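Search notebook
Search
6 min read

Workshop notebook, December
Gonby hand-held gripper kit, review loan, second week
Entry by Gerrit Cele

Saturday, and the building is quiet enough that I can finally sit down and write up what I think of the Gonby kit before the loan runs out and I have to make up my mind. I've been promising everyone on the Amundsen project a proper page about it, and what you've had from me so far is scraps on sticky notes and one rather excitable message after lunch (sorry about that).

For anyone coming to this cold: Brumuvix sell Gonby as a complete package. You get the hand-held gripper with its camera, a set of spare finger pads, a charging dock, a padded case and a year of their software for trimming and sorting the recordings. The quote they sent us is $3,640 for one unit with everything in it, and a second set of pads and springs would be $405 on top. We have the one unit here, with the loan form clipped inside the lid of the case. Please leave it there, I've already lost it once.

First impressions of the handle were good. It weighs 1,323 grams on our bench scale with the battery in, and I had expected that to be too much. For the first stretch of a session it's fine, the weight sits back over the wrist and the trigger has a nice even pull. After 30 minutes or so my thumb starts to complain. I have small hands and an old cycling injury, so I would love to hear from somebody with bigger mitts before I put this down as a fault. The strap helps if you wear it tighter than feels natural.

Pads next. These are the wide flat ones, which I chose on the first day and have stayed with. They're lovely on boxes and books, and on anything with two sides that face each other. On cloth I'm still learning. If I come straight down from above I tend to press the fabric away from me and then chase it over the table, which is comical for a minute and then it's only slow. Coming in lower and letting the pads close on a fold works much better. I'd like to try the narrow pads for this, and that means getting the small hex key back from whoever has it – you know who you are, and I'm not cross.

The job I've picked for the soft goods part of the review is putting a hat on a hat stand. It sounds silly when you say it aloud but it has a bit of everything I wanted to test. You have to pick up something floppy without crushing it, carry it so that the opening stays underneath, find the top of the stand and then let go cleanly. The letting go is where I have most of my trouble. If I open the pads too quickly the brim catches on one of them and the hat comes back up with me. Opening slowly and backing off sideways is the better habit, and I've started doing it without thinking, which I take as a good sign for how quickly a new person could pick the thing up.

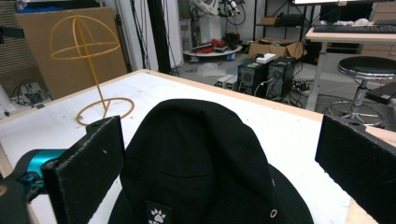

Hat stand task: the black bucket hat on the table between the pads, wire stand still empty.

A black hat between black pads is about as hard on the eyes as I could have made it, and I do find myself leaning in to see where one stops and the other starts. I'd like to repeat the whole thing with a pale hat and see whether I work any faster. My guess is yes, by a little.

Software, briefly, as it's getting late and I want my supper. Trimming is pleasant and the shortcuts make sense. Sorting is less so. It wants a task name before it will let you save anything, and it doesn't remember the last one, so I have typed "hat to stand" more times than I care to think about. I've written to Brumuvix and had a friendly answer the same afternoon saying a fix is planned, no date given. Export to our own folders went through on the second try. The first try was my own fault, I had the wrong drive picked.

We also still have the offer from Drovgate on file, who would come in and do the recording for us as a service, with their own people and their own gear. I liked them on the phone, very much so, and if we only needed one batch I'd probably be arguing for them. But we change our minds about tasks every other day, and I would rather be able to walk over to the table and try a thing while it's fresh in my head. So at the moment I'm leaning toward buying the Gonby, with the extra pads, and keeping Drovgate in mind for later on.

Still to do before the case goes back:
- narrow pads on the hat (hex key!)
- same task with a pale hat
- left-handed session, any offers?
- ask Brumuvix if the strap comes in a smaller size
- ask whether the second year of software can be paid monthly

If you want a go, the dock is by my desk. Put the battery back on charge afterwards, please, and scribble your thumb report under this entry.

Recent entries
Gonby loan, first week: unpacking and charging
Notes from the Drovgate call
Amundsen: task list, revised again
Bench scale is back from repair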